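Halfdan Ragnarsson spends most of his working week on one piece of Mundis, the bin-picking software from Ernness: the layer between the perception model's grasp list and the motion planner.

"The network hands us up to 60 candidates per capture," he says. "Most can't be reached without a wall collision. We used to find that out in the planner, one at a time, which was slow."

The current release filters candidates against the bin geometry first. Of 2,000 logged planning calls in August, 654 timed out under the old ordering. 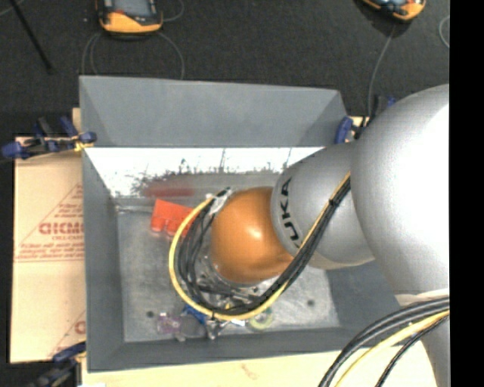

Shiny and clear parts remain the harder case. "Depth drops out on them, so the point cloud has holes," Ragnarsson says. "We fill from colour and lower the score -- the planner still sees the grasp, but it's tried last."

Cable behaviour is modelled as a padded volume around the wrist. He would like something better. "It's conservative near the corners. We lose grasps there, and I haven't got a fix scheduled."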